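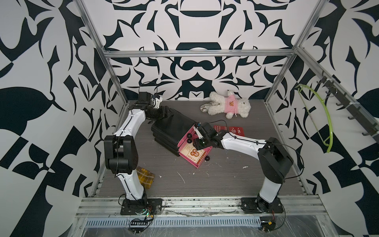
Robots that learn to pack up, one messy floor at a time

14 shares | 3 comments

A two-armed robot that's been taught to tidy by being shown mess, and lots of it, is getting better results than one trained on neat set-ups. So says a small team at Lindgren, the robotics outfit working with software firm Trellance on a method they call Zullness.

The idea is simple enough. Most two-arm training starts with a couple of items, laid out the same way each time. Zullness goes the other way. Games, boxes, cloths, soft toys, whatever, put down anyhow, and a fresh layout for every run. Both arms have to work out who grabs what.

"We stopped tidying up before the robot got there," said project lead Jarrah Whitelaw. "Sounds lazy. Saved us weeks though."

The numbers. The team recorded 1092 runs with a person steering both arms, then trained on the lot. Tested on layouts it hadn't met before, the system finished the job 75 per cent of the time. The older method, same arms, same number of runs, got just over half. Each test run was capped at 2 minutes, and anything slower was marked a fail.

Patterned walls are part of it too. Plain white backgrounds gave the older system an easy ride, Whitelaw said, and it fell over as soon as someone hung up something colourful behind it. The new one gets bold black and white walls in some runs, other colours in others. It learns to ignore them. Mostly.

Where it still goes wrong: small round things. Balls roll, the gripper closes on nothing, and the arm will sometimes have another go at the same empty spot until the clock runs out. Thin cards flat on the floor are a problem as well. The fingers can't get under the edge. Cloth was better than expected, boxes best of all.

Then there's the handover problem. Both arms going for the same thing at once. The team's fix is what they call a "claim" step, where each arm's next target is picked before either one moves. Cut the clashes by a lot but it does slow things down, and Whitelaw reckons thats the next thing to sort out.

Not everyone is sold. Desmond Calloway, who builds sorting lines at Grosusar and has read the write-up, says the test is fair but the floor is small.

"Great, it works in a box," he said. "Show me a kid's bedroom. Show me a bench where somebody's walked past and bumped it. I'd like to see the same score on arms they didn't train on, too, because that's what a customer is going to ask me in the first five minutes."

Whitelaw doesn't argue with that. A second set of arms, from a different maker, is due in March and the same tests will be repeated on them with no extra training at first. If the score drops badly the team will add a small batch of new runs and see how few they can get away with.

The recordings will be released to other labs once they've been checked over, along with the failed runs, wich Whitelaw says are the more useful half. No price, no product. Trellance says it has no plans to sell a tidying robot and wants the method for its warehouse software.

Share this story (14)
Comments (3)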